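Equipment Planning and Purchasing Coordinator, Robot Cells

Celtness, Pathirana site
Full time, on site
Posted 2/14/23
Job reference 3819

Celtness is hiring a coordinator to plan and buy equipment for its robot work cells. The job sits between the people who run the arms and the people who approve the spending. You will keep the equipment list, get quotes, build the yearly budget and make sure parts are on the shelf before a cell needs them. You don't have to program robots. You do have to be able to stand at a table, look at what is on it and work out what it costs to keep it going and what it would cost to build another.

The Pathirana site handles food-type and tableware tasks: picking, placing, moving things between trays, plates and bowls. The tables are marked in a grid with tape so that operators can set items in known cells. Most of the equipment is standard industrial stock. A lot of the small spending is on everyday supplies, and at present it is poorly tracked. That is one of the first things the new hire will take on. 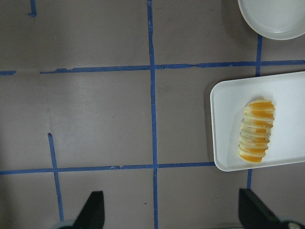

Gripper view of a taped work surface, with a tray, orange slices and the rim of a plate.

What you will do

Keep one equipment register for the site. It has to cover arms, grippers, finger sets, wrist cameras, teach pendants, power supplies, frames, base plates, tables and cables. The current register is split across four spreadsheets that do not agree with each other. Merging them is expected to take up most of your first month.

Write the equipment budget for the coming year. The draft is due in October and goes to Liam Dobson, who runs site operations. It needs a line for replacements, a line for new cells and a line for consumables, each with the reasoning written out in plain terms.

Get and compare quotes. Any purchase above the site limit needs three. We buy aluminum extrusion and brackets from Markel and most of our cable and connectors through Baven. Both agreements are up for renewal this year and you will handle the talks.

Plan lead times. Grippers and arms have been the slow items. We want orders placed at least 14 weeks before a cell is due to start, and we want somebody watching the calendar so that this happens.

Track consumables. Masking tape, surface coverings, trays, plates, bowls and the items being handled all get used up or worn. Tape lifts and tears and has to be laid again. None of it is expensive by the piece, but it gets bought on personal cards and claimed back, and we would like that to stop.

Keep a spares plan. For each part, decide whether we hold one, hold several or order when needed, and write down why.

What a cell involves

Applicants from general purchasing sometimes ask what they would be pricing. A two-arm cell starts with the table and the frame around it. After that come the arms and their base plates, the grippers, the pendants, the cameras and the mounts for them. Then there is a side table for the operator, power adapters, a keyboard and monitor, and a good deal more cable than people allow for.
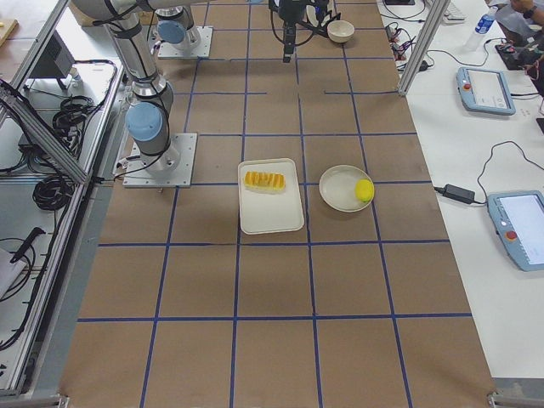 Cable is the line that has gone over in each of the last two budgets. Drawings show the straight distance from one point to another. The real run goes down the frame, along the floor and back up, with slack for the arm to move. We would like the coordinator to measure runs on an existing cell before quoting the next one. The same goes for side table space, which has been left out of the floor plan more than once and then had to be found later.

The plan is to grow the site from 17 cells to 20. The three new cells have been approved in principle, but the money is released one cell at a time, and each release needs a costed parts list. Preparing those lists is a large part of this job through the first year.

What we need from you

Two years or more in purchasing, inventory, lab management, production planning or similar work.

Good spreadsheet skills. You should be able to build a budget that another person can open and follow without calling you.

Experience dealing with suppliers by phone and in writing, including when an order is late or wrong.

Able to read a basic mechanical drawing and a parts list. We can teach some of this if the rest is strong.

Comfortable on a working floor. You will count stock, open boxes and check deliveries. Some lifting is involved, and help is available for heavy items.

Useful but not required: time spent near industrial robots, experience with aluminum frame systems, import paperwork, or any formal purchasing certificate.

Hours and conditions

Monday to Friday, daytime. There is no shift work in this role. The job is on site because the stock is on site, although one day a week from home can be arranged once the register is in order. Closed-toe shoes are required on the floor. Safety training is given in the first week and is paid time. You will be shown where each emergency stop is and how to ask an operator to pause a cell before you go near the table.

The position is permanent after a trial period of six months. Pay depends on experience, and the range will be given to every applicant invited to a first interview. Benefits include health coverage, paid vacation and a training allowance.

Who you will work with

You will report to Thilini Seneviratne, equipment manager. You will work every day with the cell operators and with one technician who does repairs and builds. Operators will tell you what is wearing out, and you should expect to ask them often, as requests do not always get written down.

How to apply

Send a resume and a short letter to the Celtness hiring desk, and put the job reference in the subject line. In the letter, describe one purchase or budget you were responsible for, what it was for, and what you would change about it. One page is enough. A purchase that went badly is fine.

First interviews are by phone. Second interviews are held at Pathirana and include a walk of the floor and a short exercise in which you go through a parts list and mark what is missing. You will have an hour for the exercise and may ask questions during it. Please tell us ahead of time if you need any adjustments for the visit.

Applications are read as they come in, and the posting stays open until the job is filled. Agencies, please do not call.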